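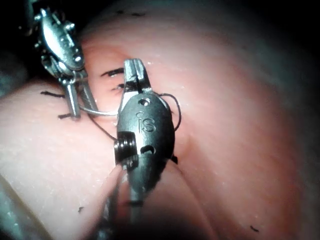 November already and I have not written a word here since the summer. Sorry. Kitchen table, 6 am, coffee, go.

So I quit the evening class. The Italian one. 29 weeks of it and I can order lunch and complain about a train. Loubna Chraibi, who taught it, was lovely and told me to come back whenever. I probably will. But I wanted to write down what I got out of learning a language at my age, before I forget, because a couple of you asked in the comments and I kept saying "post coming" and then no post.

Why I started

My sister in law's family. Long table every August, everybody talking at once, me smiling at the salad. Four summers of smiling at the salad. Last year her aunt told a long story and the whole table was crying laughing and somebody translated it for me as "she fell off a boat." Signed up the week we got home.

What didn't work

Apps. Had two on my phone, kept a streak of 101 days on one of them and at the end of it I could say the turtle drinks milk. Fine for the bus. I got very good at the app.

Also the huge grammar book. Bought it used, somebody called McKinnon had written their name inside the cover and done the exercises in pen up to chapter 2, then nothing. I made it to chapter 4. Felt pretty smug about that.

Also flash cards with single words on them. I'd know the word on the card and then not hear it when a real person said it, it goes by so fast and it's stuck to the word next to it.

What did work

Being bad at it out loud. Loubna made us talk for the first twenty minutes of every class, no books, no notes, and if you got stuck you had to go around the word you didn't have. I once needed "ladder" and said "stairs that you carry." Still proud.

Kids' radio. Slow, clear, they repeat everything. I listened doing dishes.

Writing whole sentences by hand. Ugly ones, about my own day. I burned the rice. The neighbor's dog is loud again. You use those sentences! I have never once needed the turtle.

And a phone call on Sunday mornings with Lawal Ogundipe from class, half an hour, Italian only. We were both terrible, in completley different ways. He had all the verbs and I had all the food. We still do it, class or no class, and if I had to keep only one thing it would be this one.

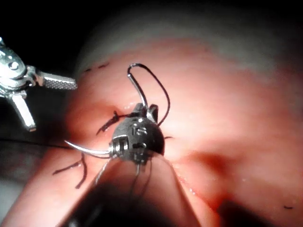
So how was August

Better. Not great. I got maybe half of what went around the table, more if it was just one person, almost nothing after the wine came out. The aunt told the boat story again, I think for my benefit, and it is so much longer than "she fell off a boat." There's a priest in it. There's a borrowed hat. I laughed in the right place and then, one beat late, in a wrong place, and she patted my hand.

I told a story back. Short one. Past tense all over the place, pretty sure I said I was a suitcase instead of I had one. They waited for me to finish, which was the nice part.

What now

No class until spring, money is tight and the drive was getting to me in the dark. Keeping the Sunday calls. Keeping the radio. Want to try reading a real novel, something with murders, short chapters. If you have a title leave it in the comments, nothing too literary please, I will only end up looking up every word for "melancholy."

Giving the grammar book away too, if anyone local wants it. Exercises done up to chapter 2 in pen and up to chapter 4 in pencil, so teh rest is all yours.

Ok kids are up. More soon, I mean it this time.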